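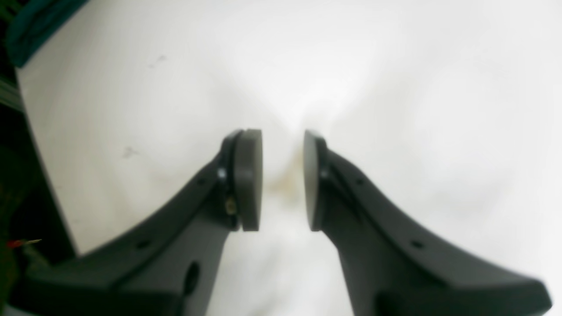 2. Surface brightness and visual comfort at seated workplaces

Guidance on lighting for close manual work is usually written in terms of illuminance on the task plane. The designer is given a target level and a limit on unevenness, and the finish of the bench is left to whoever buys the furniture. This separation is convenient for procurement, but it leaves out a large part of what the seated person sees. The eye responds to luminance, and the luminance of a bench depends as much on its reflectance as on the light that falls on it. A change of worktop from mid-gray to white can alter the brightness of the visual field more than any change of lamp that a building manager is likely to approve.

The present section describes how surface finish was treated in the Javwood study and sets out the reasoning behind the choice of measures. Results for posture and reported fatigue are given in the section that follows.

White worktops have become common in light assembly, sorting and inspection work. The arguments made for them are mostly practical. Dirt shows up quickly, small dropped parts are easy to find, and a pale room can be lit to a given average level with less installed power. Suppliers also tend to stock white as the default finish, so that a site that expresses no preference will receive it. Complaints about white benches take longer to appear and are harder to interpret. Workers speak of tired eyes, of headaches late in a shift, or of wanting the lights turned down in a room that meets every written requirement. Complaints of this kind are easily put down to the lamps, and the usual response is to change a diffuser or move a fitting.

Two separate effects need to be kept apart. The first is contrast between the object being handled and its immediate background. The second is the ratio between the bench as a whole and the rest of the visual field, including walls, partitions and floor. A finish that improves the first can worsen the second, and the published advice does not always say which of them it has in mind.

With respect to the first effect, a bright background is helpful when the outline of the object carries the information. Dark gray shapes over a bright white surface, as in Figure 2, are easily told apart from what lies behind them, and their edges can be followed with little effort. The advantage is smaller when the worker needs to see detail within the dark object itself. The eye adapts to the mean luminance of a fairly wide area around the point of fixation, and when that area is mostly white, the small differences between neighboring dark tones are compressed toward the bottom of the usable range. A seam or a scratch on a dark part may then be harder to see on a white bench than on a gray one, even though the part as a whole stands out more strongly. Workers often deal with this by lifting the part and turning it toward the lamp. The movement is small, but it is repeated through the shift, and it usually brings the head forward as well.

The direction of the light matters here too. A matte surface facing the lamp will appear lighter than the same material seen from the side, and this difference is often enough to show its shape. Under very even overhead lighting the difference shrinks. The practice of adding more diffuse light in answer to complaints about visibility can therefore remove a cue that the worker was relying on, particularly with parts that are dark and have no printed marking.

The second effect is the one most often linked to discomfort. When the gaze moves from a bright bench to a darker partition and back, the eye must readapt, and the repeated change is thought to contribute to fatigue. The size of the contribution is disputed. Laboratory work generally uses short exposures and a fixed head position, and neither condition holds at a real bench. Field surveys have the opposite weakness: exposure is realistic, but finish, lamp type, task and seating all vary together, and it is rarely possible to separate them after the fact.

The Javwood study was planned with this difficulty in mind. The site has 36 seated workplaces on a single floor, all with the same model of height-adjustable bench and the same ceiling fittings. Tasks consist of sorting, visual checking and packing of small molded and turned parts, and the mix of tasks does not change much over the year. Daylight enters along one side only, and blinds on that side were kept lowered during the observation period so that the contribution of the sky could be treated as low and fairly steady. The period lasted 8 weeks and included the end of August, when outdoor light was still high in the late afternoon – the one time of day at which some daylight reached the benches past the blind edges.

Surface finish was changed with removable covers, and the benches themselves were left in place. Two covers were used. The first, supplied by Skaltex, is a plain matte white sheet. The second has the same thickness, backing and surface texture, and is pigmented to a middle gray. Keeping texture constant was considered more important than matching any particular product in current use. In earlier trials at the Vultow site the gray cover had been noticeably softer than the white one, and workers who preferred it gave comfort at the forearm as a reason nearly as often as comfort of the eye. No useful conclusion about brightness could be drawn from those trials, and they are not considered further except where they informed the wording of the questionnaire.

Luminance was measured from the position of the seated worker's eyes, with the chair and bench set as the worker had left them. A fixed measuring height would have been simpler and more repeatable. It would also have ignored the fact that people adjust their seating partly in response to glare. A person who is troubled by reflections from the bench may lower the chair, or push it back, and a measurement taken at a standard height would then describe a view that the person has already taken steps to avoid. The cost of the chosen method is a wider spread in the readings, some of which reflects seating preference and has nothing to do with the finish.

For each workplace, the visual field was divided into a task zone, a near surround and a far surround, following the Kravchuk protocol. The task zone covers the part of the bench where objects are handled. The near surround is the remainder of the worktop together with any trays on it. The far surround takes in partitions, neighboring workplaces and the visible floor. Trays caused some trouble in classification. They are moved several times during a shift, and a dark tray close to the hands can lower the mean luminance of the near surround to a level typical of the gray cover. It was decided to record trays where they stood at the time of measurement and to make no correction. A correction would have required an assumption about how long each tray remained in place, and no record of this was available.

Reported discomfort was collected on a short paper form at the end of the shift. The form did not mention the bench or its color. Earlier experience with questions such as "Is the surface too bright?" suggested that they draw attention to the surface and produce agreement from people who had not previously given it any thought. The form asked about the eyes, the head, the neck and the shoulders, in that order, and left a blank line for remarks. Remarks were read after the coding of the main items had been completed.

It was not possible to conceal the covers from the people working on them. A change from white to gray is obvious, and workers discussed it among themselves. Some expectation effect must be assumed, and its direction is uncertain. Several remarks on the forms welcomed the gray cover as restful, while others described it as dull or as making the room seem older. Opinions of this second type are a matter of room appearance and have only a loose connection with visual strain, but they may still influence how a person rates the end of a long shift. The comparison in the next section is accordingly made within workplaces, each serving as its own reference, and absolute levels of reported discomfort are given for information only.

Two further limits should be stated. The covers differ in reflectance but both are neutral in color, and nothing in the design allows a statement about tinted finishes, which are sold with claims about comfort that remain untested under shift conditions. In addition, gloss was held low throughout. A glossy gray bench can produce a mirrored image of the ceiling fittings that is brighter than any part of a matte white one – a situation that reverses the ranking assumed here. Sites that replace white benches with darker glossy ones should not expect the pattern reported below to apply.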